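4.2 Waiting time and the log-off decision

Couriers on the three platforms in the study are paid per completed drop. None of the platforms pays for the time between jobs, and only Barredo publishes a rule on how long a courier may stay idle before the app moves them down the queue. In the survey, waiting time came up more often than the per-drop rate when couriers were asked why they took part in the May log-off. This section looks at how waiting time was understood by the couriers and how it fed into the decision to stop work.

The survey went to couriers who had held an active account for at least three months. We received 847 usable responses. From these, 179 people said they had logged off for the whole of the action, and we invited a sample of them to a longer interview. In the end 25 interviews were completed, most by phone and in the evening. Interviews were recorded with consent and coded separately by two members of the team, who then met to settle differences. Couriers are named only where they asked to be.

The outer delivery zones matter a good deal in what follows. Platforms draw their zones as simple shapes around a group of restaurants, and the pay bands take no account of the kind of street at the far end. Zivport and Dusuvow both count distance in a straight line. Couriers working the outer zones said that a job could look short in the app and take far longer on the ground, with no paid return trip. Figure 3 shows one of the narrower streets of the kind found in these zones, in two views.

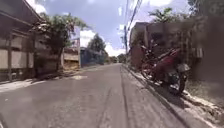

4.3 Deactivation as a background threat

Few of the couriers we interviewed had been deactivated themselves. Nearly all knew of a case, and most could describe it in detail: the message received, the wording of the appeal form, the number of days before an answer came. These accounts passed between couriers in group chats and at pick-up points, and they shaped behavior even where the facts were disputed. Several couriers said they accepted jobs they would have preferred to turn down, on the belief that a low acceptance rate would be held against them. Dusuvow states in its terms that acceptance rate is not a ground for removal. Couriers who had read that line did not always believe it.

The log-off was organized partly with this fear in mind. A courier who declines jobs while logged in leaves a record. A courier who is logged off has, in the terms of all three platforms, done nothing at all. Organizers repeated this point in the messages they sent out before the action, and interviewees remembered it well. It also made the action hard to measure. The platforms did not release figures for active accounts, and our own count depends on what couriers told us afterward.

Some couriers went further and kept their own records. A shared spreadsheet, later moved to the hour-logging tool Timeck, was used to note the time a job was offered, the time it was picked up and the time it was delivered. The records are uneven. Couriers in the center filled them in more often than those in the outer zones, where jobs were fewer and the gaps between them longer. We use them only as support for the interviews and draw no averages from them.

The division between center and outer zones also ran through the action itself. Central couriers met at restaurants and could see who was working. Those further out were mostly alone, and they learned how the day was going from their phones. Two of them logged back in before the end - one to cover rent, one after hearing, wrongly, that the action had been called off. Neither was criticized by the others we spoke to, though both raised the matter themselves and returned to it more than once in the interview.
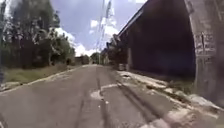 Figure 3. Street in an outer delivery zone, two views.

Maricruz Cisneros put the question of distance in terms of the trip back: the app paid her to arrive, she said, and after that she was on her own time until the next job came in. She had asked for a return payment twice through the help page and was sent the same standard reply on both occasions. Atif Mohmand disagreed that a return payment was the right demand. In his view it would lead the platforms to cut the base rate, and he would sooner have a paid minimum for each hour logged in. Both took part in the log-off.

This difference was common in the interviews. Couriers agreed on the complaint and split on the remedy, and the list of demands sent to the platforms left the point open, asking only for "payment for all working time." Zivport replied that it would review its distance bands. At the time of writing it had not said when.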